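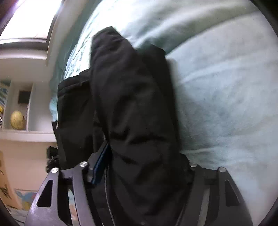 The machine can have the towels but it still can't do a black T-shirt, came the answer from the back of the group, before our guide had finished asking whether we had any questions. It was one of the folders on her break, and she went back to her coffee after saying it. Most of what we saw at the Setar open house came back to that remark in one way or another.

Setar washes, folds and returns personal clothing. The customers are mostly assisted living homes and student residences, plus a smaller number of households on a weekly plan. The plant is on the Tuhumury road, behind the feed store, and it opens its doors to the public one Saturday in October. There were fourteen of us on the morning tour. I signed up after reading that the company had put in a new sorting and folding line and had not let anyone go. I work in a hospital linen room myself and wanted to see what that looked like up close.

113 people work there across two shifts. Before the new line it was 117, and the difference is retirements that were not replaced. I asked twice and got the same answer from the guide and from a woman in the break room.

Receiving and sorting

Bags come in at the north dock and are opened by hand. This has not changed. Two people empty each bag onto a table, check pockets, and scan the small tag sewn or pressed into every piece. What has changed is the next step. The scanned piece goes onto a belt called the Gotico, which reads the tag again and drops the piece into the right wash group. Before that, the sorters walked each armful to a row of carts.

I asked one of the sorters if she missed the walking. She said her feet didn't, but that she used to talk to people on the way to the carts and now she talks to one person all day. They rotate every two hours so it isn't always the same person. The rotation was the workers' idea and it took three months to get it onto the schedule.

The belt stops when two pieces are stuck together. It stopped four times while we stood there. Each time a light came on, somebody reached in, pulled a sock out of a sweater sleeve or whatever it was, and pressed a green button. The guide said a day with 93 stops is a good day. I don't know what a bad day is. She changed the subject, in a friendly way.

Wash and dry

There is not much to report from the wash floor. The machines are big, front loading and loud, and they were automated years ago. Soap and temperature are set from the tag group. The old wash operators became what Setar calls floor leads, and the pay is a little better. One of them told us the hard part was learning to fix a dosing pump from a tablet when he could hear perfectly well what was wrong with it.

We were given ear plugs. Bring your own if you have small ears, the foam ones fell out on me.

Folding

This is what most people came for. The folding hall has two halves. On the left is the machine line, which takes flat pieces: towels, pillowcases, washcloths, sheets up to queen size. A person feeds the corners into clips and the folded piece comes out onto a stack at the other end. It is quick and the stacks are very even. We watched it do bath towels for ten minutes and it dropped one.

On the right are the hand tables, where clothing is folded. Setar counts 1,549 pieces of clothing on an ordinary day shift and every one of them is still folded by a person. The folders stand at padded tables with rubber mats underneath. The tables go up and down, which I was jealous of. Ours at the hospital are fixed.

The trouble with clothing, as the guide put it, is that no two pieces arrive in the same shape. A towel is a rectangle every time. A shirt comes out of the dryer as a lump, and a person finds the shoulder seam with her fingers before she has really looked at it. Dark clothing is worse for cameras. The folds and the shadows in a black garment look nearly the same, so an edge that you would feel right away is hard to pick out.

The hand grippers

Setar is working with a small engineering company called Zesel to see if a machine can learn some of this. Zesel does not start with a robot. It starts with a tool you hold: two flat metal jaws on a linkage, with a camera looking out over them. A worker holds it and does the job with the jaws in place of fingers, and the recordings are what the software learns from later.

The work is not done only in the plant. Part of Setar's service is putting clothing away in the customer's room or home, and that means picking things up off beds and chairs too. So some of the recording is done in ordinary rooms, with a bed, a window and somebody's things on the shelves. A black garment bunched up on pale bedding, with the jaws closing on it, is a normal piece of that work. Daylight from a window is part of it too, and one of the recorders told us bright windows give the software more trouble than anything on the bed.

We could all try a gripper at a table set up near the exit. I got hold of a sweatshirt on the second go. Getting hold of it was fine. Laying it down flat was a different matter, and I ended up with one sleeve under the body and no way to get it out without putting the tool down. A boy of maybe nine was better at it than any of the adults.

What stayed with me was how much you lose when you can't feel the cloth. With my hands I know if I have one layer or two. With the jaws I had to look, and by the time I had looked I had usually picked up both.

What the people doing it think

Six of the folders have been trained as recorders. They do it for half a shift and fold for the other half. It is voluntary, and there is an hourly extra for the recording half. I talked to two of them at the lunch table and they did not agree with each other.

The first liked it. She has had wrist trouble for years, and the gripper uses a different grip, so the change gives her a rest. She also liked being asked questions. The engineers wanted to know why she always turns a shirt face down first, and in eleven years there no supervisor had asked her that.

The second does it for the money and said so. She finds it heavy by the end of the half shift and thinks it is a strange thing to be teaching your own job to something. She had asked management what happens to the hand tables if the thing ever works. She was told that no folder's hours would be cut during the project. She pointed out to me that the project has an end.

I put the same question to the guide on the way out. She said the company has trouble filling the folding jobs as it is – the posting for the evening shift was up for most of last year – and that they expect to move people toward delivery and putting away, where customers want to see a person. That may be right. There was nothing in writing about it on the handouts, and I would have liked to see something.

One point both women agreed on was the quotas. When the towel line went in, the piece target at the hand tables went up, on the idea that the folders were no longer being pulled away for flat work. But the towels had been the easy part of the day. You could do a cart of washcloths and rest your head. Now it is clothing from start to finish. The target has since been brought down to 519 pieces per folder per week for the mixed tables, where they also do mending checks and matching, and people seemed to find that fair.

I recognized this from my own job. When we got a machine for the flat sheets, what we had left was gowns with ties, and gowns with ties are slow.

Practical notes

The tour is free and takes a little under two hours. You are on your feet for all of it except the lunch table. Closed shoes are required and they do check. Parking is on the gravel lot to the left of the gate; the paved one is for the delivery vans. No photographs on the wash floor. The folding hall is warm, so leave your coat in the break room, where there are hooks.

There is a second tour in the afternoon, which I am told is less crowded, but the gripper table is packed up by three. Sign up at the front office or by phone. If you work in laundry or linen yourself, mention it when you call. They put me with a floor lead for ten minutes at the end and he showed me the tag printer, and I have his settings for the heat press written down for our own linen room to try on Monday.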